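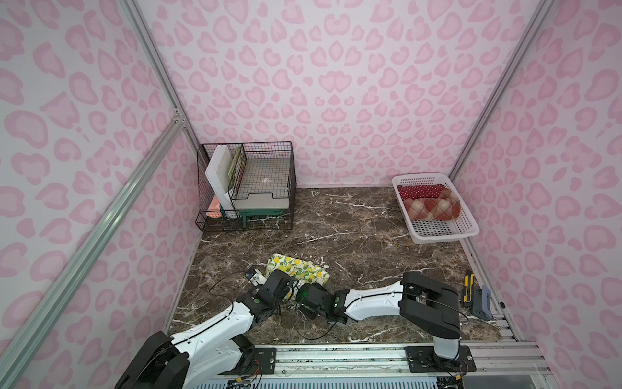
**Zernetti**
*Blog owner, spare-room decorator and slow finisher of things*

So the hallway is done. Well, the hallway is done apart from the bit behind the coats, which I've decided doesn't count until spring.

I started in July with a tin of cream paint and the idea that I'd be finished by the weekend. Then I went into Gromard for masking tape and walked straight past the wallpaper (big mistake!) and came home with three sample rolls under my arm. I have always been a plain walls person. My mum had woodchip in every room and I spent my teenage years picking at it in bed, so wallpaper and I had some history.

But pattern is such fun once you give in to it. I taped the samples up by the front door and lived with them for 12 days. The green ferns looked lovely in the morning and like old soup by teatime. The stripes made me feel seasick on the stairs. I kept coming back to the pink leopard print, which I'd only picked up for a laugh, and by the end of the second week I was saying good morning to it.

Pink animal print on a pale background is much calmer than you'd think, by the way. From the far end of the hall it just reads as a soft, blotchy pink. Put something dark near it, a brown floor or a black rack for shoes, and it looks quite grown up.

The hanging itself took me 11 evenings. I'm slow, and I had the radio on, and the first strip went up upside down. Matching the pattern over the door frame nearly finished me off - I cut that piece four times and there's still a spot that has lost its other half. I used Geltero paste, the ready-mixed sort, and would again, though get more than it says on the tub. I ran out at quarter to nine at night with a wet strip over my shoulder.

Things I'd tell myself in July: buy the proper brush. Take the light switch covers off first. Don't start in the corner everyone sees when they come in.

Next up is the little landing, and I'm thinking of the Rungrueang paper with the lemons. I've got 10 samples of it on order, which is probably too many for a space you can cross in two steps, but they were free.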